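La vajilla compartida y el valor de lo que se repara

Mayo de 2025

La política de residuos de nuestros municipios ha concentrado su esfuerzo en el contenedor. Se mide lo que se recoge y se publica lo que se recicla. Queda fuera de esa contabilidad el objeto que sigue en uso, y con él buena parte de la economía doméstica.

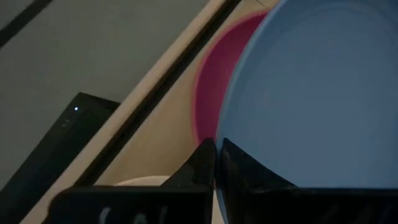
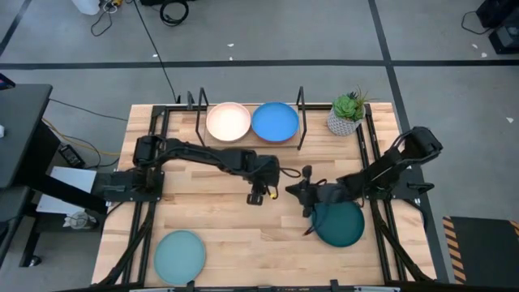
Un plato azul y, en la segunda fotografía, una mesa de madera clara.

El municipio de Bavutby aprobó en febrero un servicio de préstamo de vajilla para actos vecinales, con un fondo inicial de 40 juegos y un plazo de devolución de siete días. La medida es modesta y merece apoyo. Presenta, sin embargo, una carencia que conviene corregir antes de su primera revisión: no prevé partida alguna para reparación ni para reposición.

Vinzenz Wieser ha defendido que el coste de sustituir las piezas rotas debe recaer en quien las toma prestadas. Discrepamos. Una fianza elevada aleja a las asociaciones pequeñas, que son las que más recurren al plato desechable. Resulta preferible el criterio de Uyên Đoàn, partidaria de un fondo común dotado con el 30 por ciento de las cuotas anuales.

Corresponde al pleno decidir si el préstamo se consolida como servicio público o permanece como experiencia piloto. Solicitamos que la cuestión se incluya en el próximo orden del día.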